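Ekby Work Table and Drying Rack: Care and Set-up Guide
Section 4. Washing up by hand at the table
Revised May 9, 2020

Read this section before using the table for dishes for the first time. It covers the Ekby table surface, the Ultham drying rack and the Mendonça plates and bowls. Assembly of the table is covered in Section 2.

4.1 Before you start

1. Check that the table is level and the feet are locked. See Section 2 if it rocks.
2. Clear the working area. Leave at least 20 inches of free surface in front of you.
3. Place the rack at one side of the table, clear of your elbows. Push it back until all its feet are on the surface.
4. Hang or lay the drying cloth over the rack. A cloth that is folded over itself dries slowly, so spread it out at the end of the day.
5. Set the dishes flat on the table with a gap between them. Do not stack dishes that are waiting to be wiped.

Note: The Ultham rack holds up to 300 ounces, evenly loaded. Put heavier dishes at the bottom and turn bowls upside down.

4.2 Wiping plates

1. Start with the flat plates. Leave bowls and deep dishes until last.
2. Dampen the wiping pad and squeeze it out. It should not drip when held over the table.
3. Lower the pad onto the center of the plate and work outward in circles.
4. Go around the raised rim once, pressing lightly. Keep the plate on the table while you do this. Lifting one side puts the load on the opposite rim.
5. Turn the plate over and wipe the base.
6. Rinse the pad before going on to the next plate.
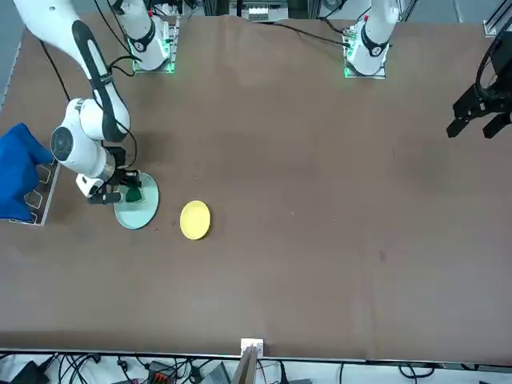 Fig. 4-1. Teal plate with a small dark green object held over it, yellow dish next to it, blue cloth on the rack at the left.

Caution: Do not use steel wool or scouring powder on Mendonça plates. Scratches in the colored finish cannot be polished out and are not covered by the warranty.

Caution: Water left standing on the table surface will mark it. Wipe up spills as they happen, paying attention to the strip next to the front edge.

4.3 Wiping bowls

1. Set the bowl on the bare surface. A bowl standing on a cloth tends to slide.
2. Lower the pad straight down into the bowl before you begin to turn it.
3. Wipe the bottom first, then the sides, then the rim.
4. For dried-on food, fill the bowl with warm water and leave it for 20 minutes. Empty it and repeat steps 2 and 3.
5. Rinse in clean water and place on the rack.

Note: Replace the pad when it starts to shed or no longer springs back. Flaser pads (part no. 976) fit all bowls in the range. Cut them in half for the smallest size.

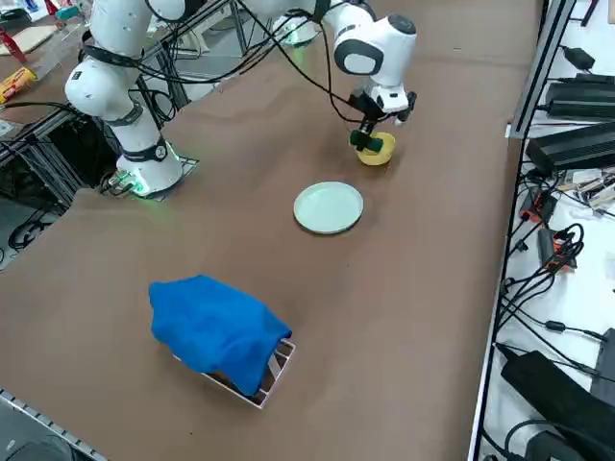
Comment from Flaserfan: I would do step 4 before anything else. If the bowls soak while you wipe the plates, you don't have to come back to them, and the water can go down the sink in one trip. I also keep a second pad just for bowls, as the one I use on plates goes flat too fast to get into the curve at the bottom.

4.4 Finishing

1. Dry each piece with the cloth, or leave it on the rack until no drops remain.
2. Rinse the pad, squeeze it out and stand it on edge.
3. Wash the cloth at 70 °F or warmer, separately from light colors for the first few washes.
4. Wipe the table from back to front with a barely damp cloth, then with a dry one.
5. Lift the rack and dry the surface under its feet.

To order replacement pads or rack feet, see Section 7.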